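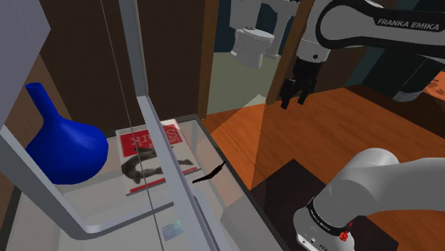

4.2 Aufbau der Simulation mit Runlow

Für die Bewertung des Softwarepakets Runlow (Anbieter: Eltano, Version vom Dezember) haben wir die Szenengruppe »Vitrine« verwendet. Der Arm steht hier in einem Wohnraum neben einem Glasschrank mit Metallrahmen, in welchem verschiedene Gegenstände auf einem Boden aus Glas liegen, darunter eine blaue Flasche oder Vase und eine Zeitschrift (Abb. 3). Solche Szenen sind für die Bildverarbeitung schwierig – die Scheiben sind durchsichtig und zeigen zugleich schwache Spiegelungen.

Insgesamt wurden 1809 Episoden berechnet, verteilt auf 22 Szenen. Jede Episode wurde nach 1000 Zeitschritten beendet. Die Lizenz, die uns zur Verfügung stand, erlaubt 16 parallele Instanzen, was für unsere Zwecke genügte. Das Vergleichspaket Serra wurde mit denselben Einstellungen betrieben.

Abb. 3: Szene aus der Gruppe »Vitrine«, Greifer geöffnet über dem Holzboden. Szenenaufbau: R. Moussa, Burkberg.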